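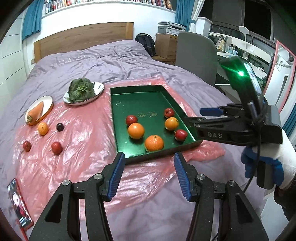 ## 3. Tri et dressage de denrées sur surface souple

Support de la séance 3, version du 1er avril 2019. Rédaction : Merle Bright. Les numéros de section suivent ceux du polycopié Tadutcombe.

### 3.1 Objet de la séance

On étudie la mise en place de fruits et de légumes entiers sur des contenants posés sur un lit. La situation se rencontre en chambre, au domicile, lorsque aucune table n'est disponible à proximité. Trois niveaux sont à distinguer :

- le **support** : le matelas et sa housse ou sa couette, déformables ;
- la **protection** : un film plastique, étalé sans être fixé ;
- le **contenant** : plateau à rebords, assiette plate ou plat creux.

La stabilité d'un fruit dépend des trois. Un plateau rigide répartit la charge ; une assiette ronde s'incline dès que la couette se tasse d'un côté.

### 3.2 Disposition de référence

La disposition retenue comprend un plateau rectangulaire vert foncé, placé sur un film rose translucide, au milieu d'une couette violette. Le plateau reçoit les pommes rouges et les oranges. La carotte occupe une assiette à bord doré, les légumes-feuilles un second plat rond. Une prune et quelques petits fruits restent hors contenant, à même le film : ils constituent le **reliquat** au sens de la section 2.4.

Le livre posé sur la couette n'entre pas dans l'inventaire. Tout objet non alimentaire est noté « hors périmètre » et laissé en place.

### 3.3 Règles d'affectation

| Catégorie | Contenant | Remarque |
|---|---|---|
| Fruit rond, ferme | Plateau | Les rebords limitent le roulement |
| Légume-racine | Assiette | Poser en diagonale si la longueur l'exige |
| Légume-feuille | Plat creux | En tas, sans tasser |
| Fruit à peau fine | Reliquat, puis plateau | À poser en dernier |

La prune est classée « peau fine ». Les mandarines sont traitées comme des oranges de petit calibre – la distinction botanique est sans effet sur le rangement.

### 3.4 Mode opératoire

1. Étaler le film. Les plis sont tolérés sauf sous le plateau.
2. Poser le plateau au centre, puis les assiettes du même côté. L'autre côté reste libre pour l'accès.
3. Placer les fruits les plus gros en premier, à distance des angles.
4. Compléter avec les petits calibres.
5. Garnir les assiettes.
6. Reprendre le reliquat, pièce par pièce.

On saisit le fruit par son plus grand diamètre et on le dépose sans le lâcher. Le port de gants est exigé pour toute manipulation de denrées destinées à être consommées crues.

### 3.5 Charge et tassement

Pour les calculs, on adopte une masse totale garnie *m* = 1 450 g et une surface d'appui du plateau *S* = 290 cm². La pression moyenne vaut :

*p* = *m* · *g* / *S* = (1,450 × 9,81) / 0,0290 ≈ 490 Pa

Cette valeur suppose une charge centrée. Si les pommes sont regroupées dans un angle, la répartition n'est plus uniforme et le bord opposé peut se soulever. L'essai Ornel fixe le critère : après 60 s de repos, aucune pièce ne doit avoir changé de place dans le plateau.

Le modèle de Ketus (feuille annexe) traite la couette comme un ressort linéaire. Il convient aux faibles charges et surestime l'enfoncement au-delà. On lui préférera la table de Shboul pour les garnissages épais.

### 3.6 Erreurs fréquentes

- Film tendu entre deux contenants : déplacer l'un entraîne l'autre.
- Légumes-feuilles posés sur le plateau, où ils masquent les petits fruits.
- Reliquat laissé entre les assiettes, à l'endroit où l'on pose la main.
- Carotte en équilibre sur le bord de l'assiette – à recentrer avant l'essai de repos.

### 3.7 Travail demandé

Reprendre le calcul du 3.5 avec un appui réduit à la moitié de *S*. Proposer ensuite une disposition utilisant 2 plateaux identiques et aucune assiette, schéma coté à l'appui. Les unités sont exigées à chaque ligne.

Lecture préalable à la séance 4 : polycopié Tadutcombe, sections 4.1 et 4.2.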